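Fall changes to the Herkcombe tool library

The tool library on MacDonald Street moves to its fall hours on 5th September. We will be open Tuesday and Thursday evenings until 8 and Saturday mornings. The Sunday afternoon session is ending for now. It was the quietest session all summer, and the people who did come mostly wanted to return something they had borrowed the day before. The return hatch on the side of the building stays unlocked on Sundays for hand tools. Anything with a motor or a cord still has to come back over the counter so it can be checked.

Loan periods are changing too. Hand tools and garden tools go out for two weeks, as before. Power tools now go out for one week instead of two. The reason is the waiting list for the floor sander and the tile saw, which got long in June and never really came down. If nobody is waiting for your item you can renew it once by phone or at the desk. Please call before the due date, as we can't renew an item that is already late.

Late fees stay the same for hand tools. For power tools the fee is now $2 a day, up to a limit of $40. After that we will call you. Celeste Salinas handles the overdue list this season, and she would much sooner hear from you early than chase you. If a project has run over, tell her and she will usually work something out.

We have added a good number of items since the last newsletter. Liette Lévesque's family gave us most of her late uncle's woodworking shop, including hand planes, a set of bar clamps, two miter boxes and more chisels than we have hooks for. The planes have been cleaned and sharpened and are on the shelf now. The chisels are being sorted by size. The clamps are already popular, so reserve them if you have a glue-up planned for a certain day.

We also bought a second pressure washer and replaced the old hedge trimmer. The old one had been repaired so often that the parts were costing more than a new machine. Two extension ladders have been retired after the yearly check found worn feet and a bent rung. One new ladder has arrived and the other is on back order. Until it comes, ladder loans are limited to three days. 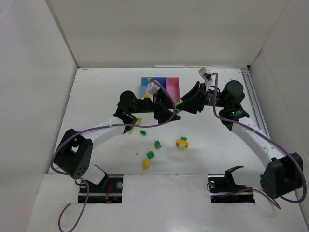 Can I borrow a tool if I live outside Herkcombe?

Anyone who lives or works in Herkcombe or Gikska can join, and the yearly fee is the same for both. Bring a photo ID and something with your address or your employer's address on it. People from farther out can use tools during open shop hours on Saturday but can't take them home.

Membership renewals are due this month for everyone who joined before the move to the new building. The fee is still on a sliding scale, and you pick the amount. You can renew at the desk or by mail. If you renew by mail, put your card number on the check, because we have several members with the same last name and the payments were mixed up last year. New cards will be ready at the desk a week later.

Our fall classes start at the end of the month. Josée Sawatzky will teach basic plumbing repairs again, covering dripping faucets, running toilets and how to find your shutoff valve. Jade Landry has a two-evening class on sharpening knives, chisels and mower blades. Class size is limited to 8 people, and both filled up in the spring. The sign-up sheet is at the front counter.

The roof fund now stands at $3,000, thanks largely to the plant sale. The leak over the back storage room has been patched, and the full repair will have to wait for spring. Please don't leave donated items along the back wall until then.

We can't take donations of gas cans, paint, car batteries or table saws without a guard. For anything else, call Diane Doucette first so she can tell you whether we have room. Drop-offs left outside the door overnight tend to get rained on, and we have had to throw out some good tools that way.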